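FOR IMMEDIATE RELEASE

Burnow Seniors' Housing Watch asks what "care-ready" means before anyone signs for a suite at Abernathy Shores

Group says Vernudura's marketing for its 568-suite lakeside retirement community promises a good deal more than the contract does

BURNOW – Burnow Seniors' Housing Watch is urging older residents to hold off on paying deposits at Abernathy Shores until the developer, Vernudura, publishes the full terms of its life lease and puts in writing what it will provide when residents need help with daily living.

The community, planned for the former cannery lands at Abernathy, has been advertised since March as "the last move you'll ever need to make." The Watch has read the brochure, the disclosure package handed out at the sales centre and the draft life lease given to prospective buyers on request. The brochure mentions care on nearly every page. The draft lease mentions it once, in a clause saying that care services "may be made available by third parties from time to time, subject to demand."

"May be made available by third parties is a description of the telephone book," said Mavis Lindgren, spokesperson for the Watch. "If someone is selling their house to buy into this, they're entitled to know whether there will be a nurse in the building. We asked. We were told the wellness vision is still evolving."

Vernudura has described Abernathy Shores as a response to the shortage of retirement housing in the district. The Watch does not dispute the shortage. It has been writing to the municipality about it for years. What it questions is whether a project priced and structured like this one will do much to relieve it, and whether the people being asked to put money down this spring have been given enough information to judge.

The deposit

Prospective residents can reserve a suite with a deposit the sales centre calls "fully refundable." Under the draft reservation agreement, the refund is payable once the suite has been re-reserved by another party. The agreement sets no time limit. A buyer who changes their mind, becomes ill or dies before construction is finished could therefore wait a very long time, as could their estate.

When the Watch put this to the company, a representative replied by email that demand was strong and delays were not anticipated. The Watch would be happier with a deadline in the contract. A promise to return the money within 90 days would cost the company very little if demand is as strong as it says.

The draft also lets Vernudura use deposit money for "pre-construction and promotional purposes" once a threshold number of reservations has been reached. The threshold is left blank in the copy the Watch received.

What comes back at the end

Under a life lease, a resident pays a lump sum up front for the right to live in a suite, and some of that money is returned when they leave or die. At Abernathy Shores, the brochure says residents or their families will receive "80 per cent back, guaranteed."

The draft lease says 80 per cent of the entrance fee, less refurbishment costs, less a remarketing charge, less any outstanding monthly fees, which continue to accrue while the suite sits empty. The operator alone decides what refurbishment is needed and who does the work. There is no cap on the remarketing charge. The word "guaranteed" does not appear in the lease, and no insurer or trust company is named as standing behind the payment.

"I spent my working life reading commercial leases, and I would have sent this one back with a note," said Wenceslao Ibarra, a retired property lawyer who reviewed the documents for the Watch without charge. "It isn't a scandal. A lot of these clauses turn up elsewhere. But a percentage with four deductions attached is a different number, and the brochure prints only the first one."

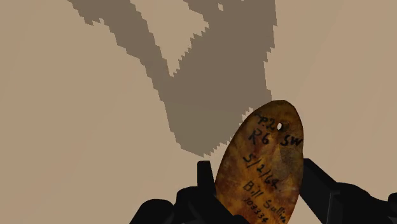

The monthly fee

The advertised monthly fee is $748 for a one-bedroom suite. It covers building insurance, snow clearing, grounds, a share of the common areas and one community dinner a month. It does not cover heat, hydro, parking, in-suite repairs, the fitness room or the shuttle to Burnow.

The shuttle deserves a closer look. The Abernathy site is at the end of the shore road, past the last bus stop, with no sidewalk for much of the way. The nearest pharmacy and walk-in clinic are both in Burnow. Vernudura's material shows the shuttle as a standard feature of life at the Shores. The fee schedule lists it as an optional package, price to be confirmed.

Annual increases are to be set "in line with operating costs." There is no ceiling and no link to the consumer price index. Residents would have the right to see a summary of the operating budget, although not the budget itself.

Yolanda Ruiz-Ortega, who attended an information session with her mother, told the Watch she had gone in hoping to be persuaded.

"The model suite was lovely. The soup was very good too," she said. "I asked what the monthly fee might look like in 10 years and the young man said that was a great question. Then he asked if anyone else had a great question."

The Driltitz comparison

Vernudura often points to its earlier community at Driltitz as evidence that the model works. The Watch visited Driltitz with the permission of residents and found a tidy, well-kept building with an active garden club and a good library. Several residents said they were content there and would choose it again, and the Watch has no wish to suggest otherwise.

Driltitz, however, is a rental building. Residents can leave on two months' notice and take their savings with them. It is also within walking distance of a grocery store and a hospital. Whatever it demonstrates about the company's ability to keep a lobby clean, it has little to say about how a life lease performs when a suite has to be resold at the far end of a lake road in February.

The Watch asked Vernudura whether it has ever operated a life lease community. The company answered that its leadership team has "deep experience across the full spectrum of mature living." The Watch has asked again.

The jobs and the tax base

The municipality has been told that Abernathy Shores will bring permanent jobs and new tax revenue. No count of the jobs has been made public and no breakdown by type. If care is to be delivered by outside agencies, the caregivers would not be employed at the Shores at all, and the agencies now working in Burnow already have waiting lists. Adding hundreds of households with a high average age to those lists, without adding a single personal support worker, would be felt by people who have never set foot in the place.

Ásdís Lauritsen, who coordinates home support visits in the Burnow area, said her agency had not been contacted by the developer.

"I found out we might be the third party from a brochure at the hairdresser's," she said. "We'd be glad to talk. As things stand, we couldn't take on one more floor of that building, let alone the whole thing."

What the Watch is asking for

The Watch is calling on Vernudura to do the following before accepting any further deposits:

Publish the complete life lease, reservation agreement and fee schedule on its website, with no blanks.

Set a fixed deadline for the return of deposits and hold them in trust until construction financing is in place.

State in dollars, using a worked calculation for a typical one-bedroom suite, what a resident or estate would receive after five years and after 10.

Name the care providers it has signed agreements with. If there are none, remove the phrase "care-ready" from its advertising.

Cap annual increases to the monthly fee, or explain why it won't.

The group is also asking municipal councillors to defer the site plan approval until the transportation and home support questions have been answered by someone other than the applicant.

Advice for anyone considering a suite

People who have already paid a deposit should keep copies of everything, including advertisements and any emails from the sales centre. Those still deciding should have the contract read by a lawyer who does not act for the developer and was not recommended by it. Adult children who may one day have to deal with the estate should read it too, ideally at the same kitchen table.

The Watch will hold a drop-in session at the Burnow library at 2 p.m. for residents who want help going through their paperwork. There is no charge and nothing will be for sale. Details are posted at the library's front desk. Vernudura has been invited to send someone who can answer questions about the lease, and had not confirmed at the time of writing.

About Burnow Seniors' Housing Watch

Burnow Seniors' Housing Watch is an independent residents' group that reviews housing offers aimed at older people in Burnow, Abernathy and Driltitz. It accepts no funding from developers, operators or real estate brokerages and does not endorse individual properties.

Media contact

Shoshana Nguyen-Tran
Communications, Burnow Seniors' Housing Watch
Interviews with Mavis Lindgren and Wenceslao Ibarra are available on request. Copies of the draft life lease and reservation agreement, as supplied to the Watch, can be viewed by appointment.

– 30 –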